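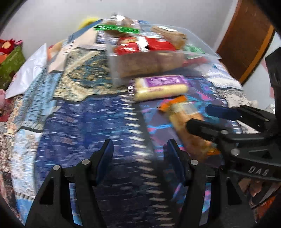
Pastholm Patchwork Project Opens Registration for a Second Season of Everyday Quilting

PASTHOLM — The Pastholm Patchwork Project will open registration on Monday for its second season of bed-cover workshops, with room for 40 households and a new home in the former Kincaid dry goods store.

The first season began with a simple request: bring the fabric you already have. People arrived with outgrown shirts, kitchen curtains, pillowcases, scarves and bags of scraps that had been sitting in closets for years. By spring, the group had cut and sewn 2555 patches into full-size bed covers, and we could not be happier with how they look!

These are covers for daily use. They get sat on, napped under and piled with groceries when the kitchen counter is full, and the workshops are planned with that kind of life in mind. Participants learn to sort fabric by weight, square up uneven pieces, mix busy prints without fuss and finish a seam that can stand up to a regular wash. No sewing experience is needed, and the project has machines to share — though hand sewing is just as welcome.

The patterned pieces are always the favorites. A strip of light blue beside a loud pink print may look odd on the cutting table, then settle in nicely once there are a few dozen neighbors around it. Last season's groups spent whole evenings moving squares back and forth across the floor, and many of the best layouts came out of those long, happy arguments.

The new space has wide tables, good north light and enough floor to lay out three covers at once. It also has a fabric library, started with 455 pounds of donated cloth from Trarnier Mill. Anyone enrolled may take what they need from the shelves and leave behind what they won't use. Cotton and cotton blends are the easiest to work with; stretchy knits are accepted, but please keep them in a separate bag.

Workshops meet once a week in the evening, with a daytime group for those who prefer it. Each household finishes one cover to take home. A smaller course in mending older spreads will run alongside the main one, covering worn bindings, split seams and patches that have thinned with washing.

A display of finished covers from the first season will hang at the Pornwood Library through June. Visitors are welcome to touch the covers, turn up the corners and look at the stitching on the back.

Registration forms will be available at the Kincaid building and at the library front desk. Fabric donations should be clean, dry and folded, and can be dropped off during workshop hours.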